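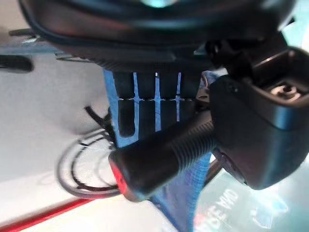

Preguntas frecuentes sobre el alquiler de sillas de ruedas

Última actualización: 25 de febrero de 2021

¿Qué se puede alquilar en Resa?
Sillas de ruedas manuales, andadores, muletas y camas articuladas. No alquilamos sillas eléctricas ni grúas de traslado. Para comprar, consulte el apartado Tienda.

¿Cuál es el plazo mínimo?
El alquiler mínimo es de 4 días. A partir de 15 días se aplica la tarifa quincenal, que el sistema calcula solo al hacer la reserva.

¿Hay que dejar fianza?
Sí. Son 65 euros para las sillas manuales y los andadores y 300 euros para las camas articuladas. Las muletas no llevan fianza. El importe se devuelve a la misma tarjeta con la que se pagó, una vez revisado el material.

¿Necesito receta o informe médico?
No para alquilar. Si piensa pedir un reembolso a su mutua o seguro, pregunte antes qué documentos le exigen. Podemos emitir la factura a nombre del usuario de la silla aunque pague otra persona.

¿Cómo elijo el ancho del asiento?
Mida el ancho de caderas con la persona sentada y añada dos centímetros por cada lado. Si queda entre dos tallas, llámenos. En invierno conviene medir con el abrigo puesto si la silla se va a usar en la calle.

¿Las sillas se pliegan?
Las manuales, todas. Se levantan los reposapiés, se coge el asiento por delante y por detrás y se tira hacia arriba. Para abrirla, se empuja hacia abajo sobre los dos lados del asiento con la mano plana – los dedos, siempre hacia dentro.

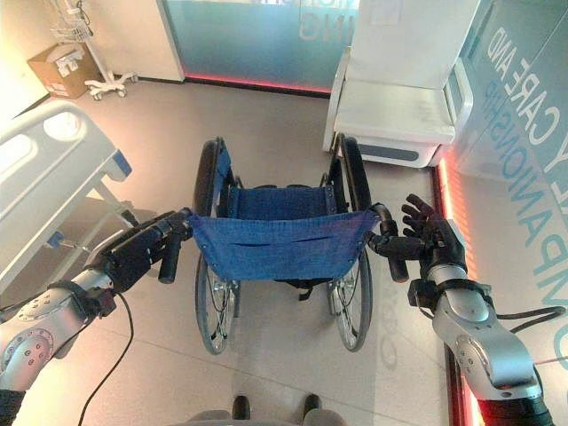

Silla plegable con asiento y respaldo de tela azul.

¿Cabe en el maletero?
En la mayoría de los coches medianos sí, tumbada. El modelo Fillow tiene ruedas traseras desmontables y ocupa menos. Indíquelo en la reserva, quedan pocas unidades en los meses de verano.

¿Puedo llevármela de viaje?
Sí, también en avión. Avise a la compañía aérea al comprar el billete y haga una foto de la silla antes de facturarla. Los daños de transporte se reclaman a la compañía, no a Resa.

¿Hacen entregas a domicilio?
Entregamos en Sadbridge y en Furtado, de lunes a viernes. La entrega de camas incluye el montaje. Fuera de esas dos localidades hay que recoger el material en el local.

¿Qué pasa si se pincha una rueda o falla un freno?
Deje de usar la silla y llame. Si la avería es por desgaste, la cambiamos sin coste. Los pinchazos corren a cargo del cliente.
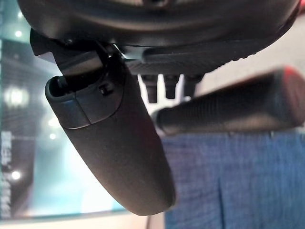

Foto: Resa

¿Cómo se limpia?
Paño húmedo y jabón neutro. Nada de lejía en la tela ni agua a presión en los ejes. No hace falta devolverla desinfectada, de eso nos encargamos nosotros.

¿Puedo ampliar el alquiler?
Sí, por teléfono o desde su cuenta, hasta la víspera de la devolución. Pasada esa fecha se cobra día a día según tarifa.

¿Y si la devuelvo antes?
Se abonan los días no usados, salvo los del plazo mínimo.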